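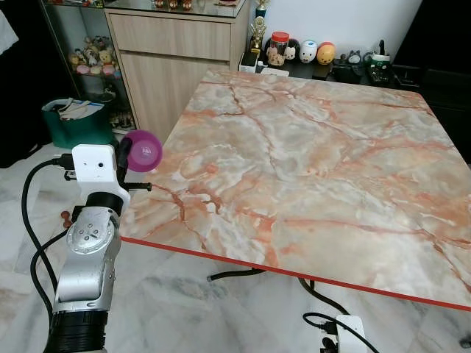 Bowl handling at the edge of the table, Hornbridge, March 26, 2022. Photo: Andidlow

Andidlow visited the Hornbridge demonstration rooms to collect figures for the equipment request that goes in this December. The request covers one arm, one gripper and whatever has to be bought to make them usable. Two suppliers were on the list, Jansen and Wevari. Both quoted for table-side work with light household items, the purple-pink plastic bowl among them.

The rooms are furnished like a home, with marble tile underfoot, a glass display cabinet and a square table with a marble-patterned top. Benches and guarding are quoted separately by both firms. For our purposes the domestic layout was useful, as it shows how much floor an arm takes up next to ordinary furniture. Our own room is smaller and has one door.

Cabling needs its own line in the budget. At Hornbridge a long black cable loops down the side of the arm, and a power strip or plug adapter sits on the floor near the table. We would want fixed outlets at the wall and a covered run to the arm. The electrical estimate for our room is $2,000, including a separate circuit. Neither quote includes it.

The gripper is the item most likely to change. Jansen prices it with the arm. Wevari lists it separately and charges $308 for a set of replacement fingers - we have allowed for two sets in the first year. A bowl is a fair test piece for planning, with a curved, glossy wall and not much to hold on to except the rim. Anyone drawing up a parts list should include a few of these along with the usual blocks and boxes.

Delivery from Jansen is 30 working days from order. Wevari would not commit to a date but offered a loan unit for 4 weeks at no charge, shipping excluded. The loan would let us check reach and table height before the money is spent. We asked for the terms in writing.

Still open after the visit:

Service visits - Jansen includes one per year, Wevari bills by the day.
Training - both quote for two operators, we need three.
Mounting - floor stand or table clamp, to be settled once the room has been measured.
Spare cables - not listed by either firm.

Revised quotes are due from both suppliers before the room survey. The survey sheet will be attached to the equipment request.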